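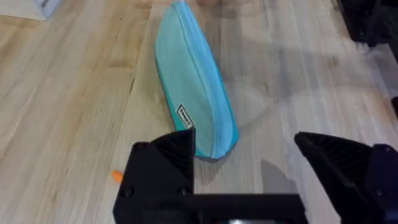 Friday, late

Stayed at the lab until nearly nine again. Tomoyo wants a decision on the Hornik method before the July review, and I keep finding reasons to put it off. She thinks I'm being stubborn. Maybe I am.

The claim, as Getachew wrote it up: train the two-arm policy on fewer demonstrations, but have the operator deliberately mess up in a portion of them and then recover. Bad grasp, let go, try again. He collected 202 demonstrations that way and says the result matches a policy trained on the plain, clean set, which is far bigger. His success rate on the pencil case task is 91 percent. I read that number on the train this morning and my first thought was, 91 percent of what?

So I went through the evaluation log after lunch. A trial counts as a success if both grippers have hold of the pouch at any moment before time runs out. Any moment! It can drop the thing a second later and it still goes in the column. I asked Getachew whether he'd rescored with a hold requirement and he said the hold was "implied." I don't know by what. He was nice about it, and I was probably not as nice as I should have been.

The other thing that bothers me is the starting positions. Diane laid out a grid for the Minami tests last year and everyone complained, but at least you knew what you were comparing. In the Hornik protocol the operator just puts the pouch down "in a natural location," which in practice means in the middle.

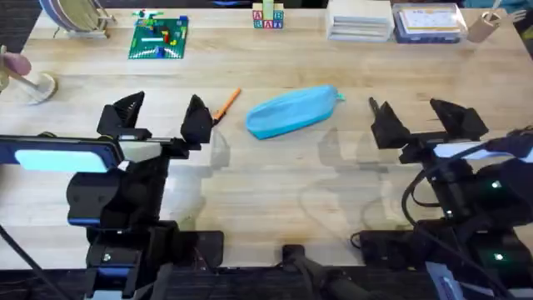 My argument with Houda this afternoon was over what counts as clutter. The write-up says the policy was tested in a cluttered workspace, and she says that's fair, because the cameras take in the whole table and a network can get hung up on anything bright. I say clutter has to be in the way. The plates, the Lego and the alphabet blocks are all lined up along the back, and the only loose thing near the pouch is one orange pen. I'd call that a tidy table with a pen on it. Put the blocks between the arms and then we can talk. Houda said fine, write the protocol yourself, so now I have homework for the weekend. Serves me right.

She did make one point I can't get around. If the back row doesn't matter, then moving it shouldn't change the score, and that's a cheap thing to check. Shuffle the row, leave everything else alone, run 14 trials. If the score drops, she's right that the background was doing something, and I'll have to take back half of what I said. I would like to be right about this more than is probably healthy.

Went back over the wrist views after everyone left. The pouch is a hard object to score by eye. It's soft, it bulges, it creases, and from one angle a pinch looks solid that I'm not convinced would survive a lift. I kept writing "held?" in the margin. After a while I had more question marks than checks.
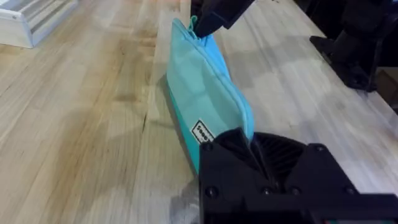

Both grippers on the pouch. A success by Getachew's rule; "held?" in my notes.

To be fair to him, the recovery idea isn't silly. At Gasmont we threw out every demonstration with a fumble in it, and those policies had no clue what to do after a bad grasp. They'd close on air and carry on as if they had something. I believe fumbles in the data could help. What I don't believe is that the comparison shows it. The clean set was collected by three different people and his was all one operator, him, who has more practice than anyone in the building. How much of that 91 is the method and how much is Getachew's hands? Hatsue asked exactly this in the spring and got a shrug.

What I want before I sign anything:
a hold time in the success rule
the same operator for both sets
starting positions off Diane's grid
the shuffled back row, for Houda

Tomoyo will say there's no time. She'll also say that Julthorpe published on less, and I'm tired of hearing about Julthorpe.

Didn't eat until ten. Forgot to call Mom back. Must bring my own pen on Monday, the one at my desk died halfway down the second page of notes.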